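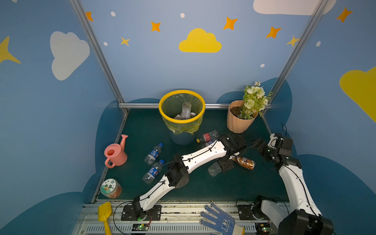 Light-blue panels with clouds and stars, above a dark green floor mat.

Teresa Sheehan has painted bedroom walls for other people's children for 11 years, mostly in and near Jultisdale. Before that she sold carpet. "I was bored, and a neighbour asked if I could do a moon," she says. "I charged her £50 and it took me four days."

She no longer does moons for £50. A full room now takes her most of a week, and November is booked early by families who want it done before Christmas.

Parents usually arrive with a picture saved on their phone. Sheehan asks to talk to the child instead. "One boy wanted only drains. We settled on a street with a lot of drains in it."

Skies are still the commonest request. She mixes her own blue and keeps it paler than people expect, as small rooms get dark by four in the afternoon. She puts on two coats and leaves them overnight before any white goes near them.

Does she mind when a wall is painted over? "No. They turn 12 and want grey. I've gone back and done the grey for a few of them."

Her next job is a landing in Skov, 51 stairs up with no lift.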